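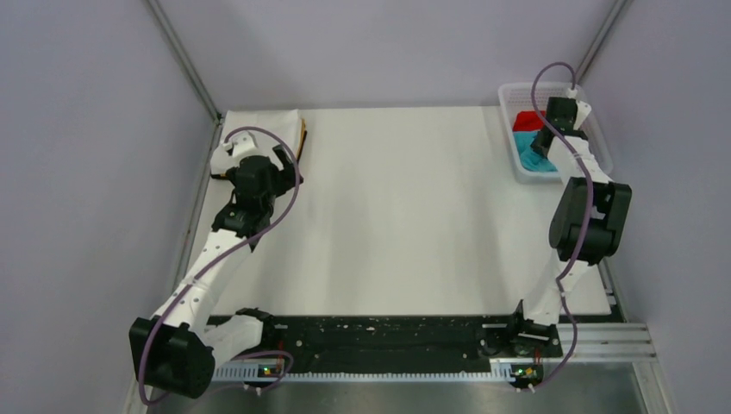 Skundside packing room: the tables

Posted 9/10/18

We moved the packing tables at Skundside over the summer, and several people asked how the new bays look. The layout was drawn up by Niskanen and took two tries to get right.

Large white tabletop, clear through the middle. Orders get laid out here before they are boxed.

Pale walls on three sides, with metal posts at the corners. The old room had open shelving behind the tables — parts rolled off the back and were lost.

White plastic basket, near the right-hand post. We bought 20 of them from Denus and use them for small parts.

The bays were sized for our largest order, about 1000 pieces. More pictures will be added in January, when the shelving is up.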